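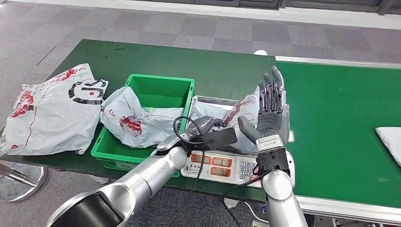

Tia Gosling fragte unter meinem letzten Beitrag, ob man sich die Pament-Hände als studentische Gruppe überhaupt antun soll oder ob ein simpler Zweibackengreifer für den Anfang reicht. Hatte ich dort mit »kommt drauf an« beantwortet, und das war faul von mir, also jetzt ausführlich.

Zur Einordnung: Wir sind die Robotik-AG an der Fachhochschule und machen seit dem letzten Semester beim Droltlow-Wettbewerb mit, in der Klasse »Packtisch«. Versandtüten, Kiste, Waage, dazu ein Handgerät am Kabel, und der Roboter soll mit all dem zurechtkommen. Klingt nach Kinderkram! Ich dachte das auch, bis ich selbst davorstand und Deming Tang mir zum ersten Mal die Steuerung überlassen hat (er hat danach eine ganze Weile sehr dicht am Not-Aus gestanden).

## Was man bekommt

Das Paar kostet fast 2.000 Euro, wenn man über die Hochschule bestellt. Fünf Finger pro Hand, Gelenke da, wo man sie erwartet, dunkelgraues Gehäuse. Dazu kommen ein Adapter fürs Handgelenk und ein Kabel, das außen am Arm vorbeiläuft. Über das Kabel rege ich mich gleich noch auf.

Die Montage war angenehm. Christos Ververidis hat die erste Hand angeschraubt, ich die zweite, und obwohl ich in solchen Dingen zwei linke Hände habe, saß sie am Ende gerade. Die Anleitung ist auf Englisch und an zwei Stellen schlicht falsch: Die Zeichnung zum Adapter zeigt ihn spiegelverkehrt, und die Reihenfolge der Stecker stimmt nur für die linke Seite. Wer das weiß, ist schnell fertig. Wir wussten es nicht.

## Greifen, was sich greifen lässt

Ein kantiges Gerät in die Hand nehmen und festhalten: klappt prima. Die Finger legen sich gut um so ein Gehäuse, und wenn man die Kraft einmal ordentlich eingestellt hat, rutscht auch nichts weg. Da sehe ich den größten Vorteil gegenüber zwei Backen. Unser alter Greifer hat sich an allem festgebissen, was gerade Seiten hatte, und sobald am anderen Ende ein Kabel zog, drehte sich das Ding langsam weg wie ein Wetterhahn.

Knautschige Tüten sind eine andere Geschichte. Plastik gibt nach, verrutscht, bildet Falten, und die Hand macht zu und hat dann Luft erwischt. Polyxeni Ververidis hat irgendwann angefangen, mit Daumen und zwei Fingern zu greifen und die anderen einfach offen zu lassen, und das ging gleich viel besser. Diese Griffart ist in der mitgelieferten Software nicht vorgesehen, man muss sie sich selbst anlegen — geht aber, und zwar ohne eine Zeile Code.

Beim Ablegen auf der Waage ist Geduld gefragt. Die Hand muss weit genug weg sein, sonst drückt ein Finger noch mit aufs Blech und man wiegt den Roboter anteilig mit. Das Regelwerk kennt da leider keinen Spaß: Von den 100 Punkten pro Durchlauf hängt ein dicker Batzen am richtigen Gewicht.

## Die Software

Zum Steuern gibt es Anulico, das liegt den Händen bei. Ich mag es! Die Oberfläche ist aufgeräumt, die Schieberegler tun, was draufsteht, und man kann Posen speichern und benennen (unsere heißen leider alle irgendwas mit »neu_neu«, das ist nicht die Schuld von Anulico). Weniger schön: Nach jedem Update sind die Kraftgrenzen wieder auf Werkseinstellung. Thodoris Michailidis hat das bemerkt, als die rechte Hand eine Tüte plötzlich so innig umarmt hat, dass wir sie mit Mühe wieder herausbekommen haben. Seitdem hängt ein Zettel am Rechner.

Das Kalibrieren dauert 10 Minuten und muss nach jedem Einschalten sein. Im Kursbetrieb, wo sich die Gruppen abwechseln, nervt das. Lasst die Hände also zwischen den Gruppen an.

## Jetzt das Kabel

Warum liegt es außen? Es hängt vom Handgelenk in einem Bogen herunter und ist genau dort, wo man es am wenigsten brauchen kann, sobald der Arm tief über den Tisch muss. Wir haben Klettband probiert (hält, scheuert aber) und dann Spiralschlauch aus dem Baumarkt, der steifer ist, als mir lieb war. Tzavaras, der Händler, bei dem wir bestellt haben, hat auf Nachfrage immerhin schnell geantwortet und ein kürzeres Kabel angeboten, kostenpflichtig. Haben wir noch nicht genommen.

## Also, Tia

Wenn ihr nur Würfel stapeln wollt, nehmt den Zweibackengreifer und steckt das übrige Geld in einen vernünftigen Tisch. Wenn ihr wie wir Werkzeug halten *und* weiches Zeug bewegen müsst, würde ich die Pament-Hände wieder kaufen, mit Zähneknirschen beim Preis und einem Fluch aufs Kabel. Für Erstsemester finde ich sie sogar besonders dankbar, man schaut auf die eigene Hand, macht die Bewegung vor und hat sofort eine Idee, was man als Nächstes probieren könnte.

Vier von fünf Sternen von mir. Christos gibt drei, wegen der Anleitung, und lässt nicht mit sich verhandeln.

Im September ist der nächste Droltlow-Durchgang. Falls ihr bis dahin Hände habt und am Adapter verzweifelt, schreibt mir in die Kommentare, dann lade ich unsere korrigierte Steckerbelegung hoch — die liegt gerade noch als Kugelschreiberskizze bei Deming.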